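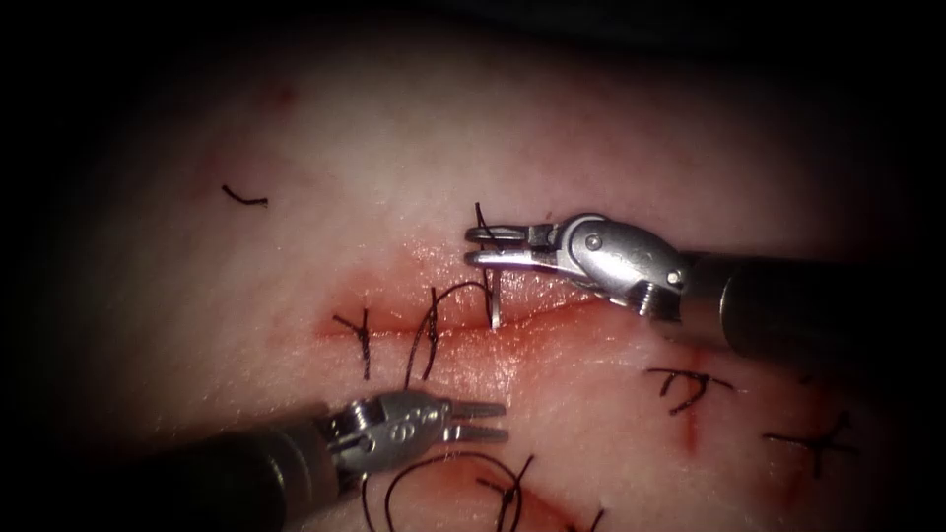

1/ Notes from the second half of the suturing project, for those who asked after the August post. Five students, one bench robot with two instrument arms, tissue pads, and a task that sounds small: put a single interrupted stitch across an incision and tie it off.

2/ Division of labour. The right arm drives the needle. The left arm has the grasper, which receives the needle, pulls thread through and takes part in the knot. Most of our first-term code treated the left arm as a helper. By the second term it had more lines than the right.

3/ We split the stitch into stages: pick up, align, bite, drive, hand over, pull through, wrap, tighten, trim. Each stage has an entry test and an exit test. If the exit test fails the arms hold position and a student takes over at the console. Trimming is still done by hand.

4/ Total logged attempts: 147. An attempt begins when the needle is in the right-hand jaws and ends at a tightened knot or a takeover. We don't count a run where the needle was dropped before alignment, but those are kept in a separate folder because Fadwa Samir wanted them, and she was right to want them.

5/ Needle angle is the main source of trouble. The needle is curved, so the wrist has to rotate about the centre of that curve and not about the jaw tips. If the needle has turned slightly in the grip, the centre you compute is wrong and the point comes up in the wrong place, or drags at the edge of the wound.

6/ First fix: estimate the needle pose from the camera once, at pick-up. Not enough. The needle shifts when it meets the tissue.

7/ Second fix: estimate it again after the point has entered, using whatever of the needle is still showing. Less of it is visible by then, so the fit is noisier, but it's a fit to the thing as it is now. We kept this one.

8/ The fitting code was trained on 740 hand-labelled stills. Labelling means clicking along the visible arc of the needle and marking where the jaws hide it. Everyone on the project did a share. Everyone's shoulders hurt.

9/ A note on labels. Two of us had been marking the thread end of the needle differently: one at the last bit of metal, one at the first bit of black. The model learnt the average of the two, as it should. Fotis Economou found it by plotting error by labeller. We relabelled his set and mine. The bad ones were mine.

10/ Thread. We have no proper thread model. The thread is dark and the tissue is pale, so segmenting it is easy enough until it crosses itself, crosses an old stitch, or passes behind a shaft. Old stitches are the worst of these, as a cut tail looks very much like live thread.

11/ Cheap answer: at the start of each attempt we store a still of the pad and mask off anything dark that was already there. It works as long as the pad does not move. The pad moves.

12/ Slightly less cheap answer: register the new view to the stored one using surface marks and the existing knots. Clean new pads have very little to register to, so the method does better on a used pad than on a fresh one. This looks odd in the results table and needed a paragraph of its own in the report.

13/ Lighting. The middle of the view is bright and the corners are close to black. For a while we tried to correct this in software and mostly amplified noise. Now the planner has a rule that no stage may end with a jaw tip in the outer part of the view. It costs some reach.

14/ Wrapping. The left arm holds its jaws open near the loop while the right arm carries thread round them. Path for the right arm is a fixed spiral, scaled to the length of the tail. We tried a learnt path. It was smoother to watch and tied fewer knots, so the spiral stayed.

15/ Failures, in order of how often they came up:
— handover missed, left jaws close on nothing
— loop slips off before the tail is gripped
— needle pose lost during drive
— tail too short because too much thread was pulled through
The last is entirely our own doing and has a length check now.

16/ Handover deserves more detail. The two tools are calibrated separately to the camera. Each calibration is decent. The error between the two is what matters when one set of jaws has to meet the other, and we weren't measuring that at all until February.

17/ Procedure now: bring both tips to 3 shared points above the pad, compare, store the offset, apply it to the left arm only. Repeat whenever an instrument is changed. Takes a few minutes and people do skip it, so the software refuses to start on an old offset.

18/ The control stack is Trirkholm, which the department already used for teaching. Stage logic sits on top in plain Python. Logging is through Vedura. I'd choose the first again. Vedura timestamps on write and not on capture, and it took us three weeks to notice that our video and joint data were drifting apart.

19/ If you use it: put your own capture time in the message body and ignore theirs.

20/ On marking. Dr Ó Dubhghaill's group assessed knots by eye and by a pull test, with the hand-tied ones mixed in and unlabelled. Results are in the report and I won't put them here until the marks are released. Spacing between stitches was the weakest item for the robot. We never wrote anything to plan spacing; the student picks the entry point with a mouse.

21/ What the next team gets: the stage code, the relabelled stills, the dropped-needle folder, and a list of open bugs sorted by how annoying they are. Top of the list is a wrist joint that reports the wrong sign for one cycle after a tool change. There's a workaround in the driver. Please don't delete it, it looks like a mistake.

22/ Also for the next team: book the bench for the evening slot, after 6 pm. During the day the floor carries every trolley in the corridor, and you can see it in the tip position plots.

23/ Report goes on the Storklow student projects page once it has been signed off. Questions about the handover code to Fotis, questions about the needle fit to Fadwa, thread complaints to me.

212 likes · 38 reposts · 9 replies

Filed under: Student Builds / Surgical Robotics

Comments

tollgate_m
Did you try holding the needle at a different point along the curve? We had less turning in the grip when we moved back towards the thread end.

kestrelbench
Point 16 cost our group a whole term. Same mistake, two good calibrations and no check between them.

P. Rudd
Is the still set going to be public or only for the next team?

ana_does_control
Post 12 made me go back and look at our own table. Same pattern. Would like to read that paragraph when it's out.

Show 5 more replies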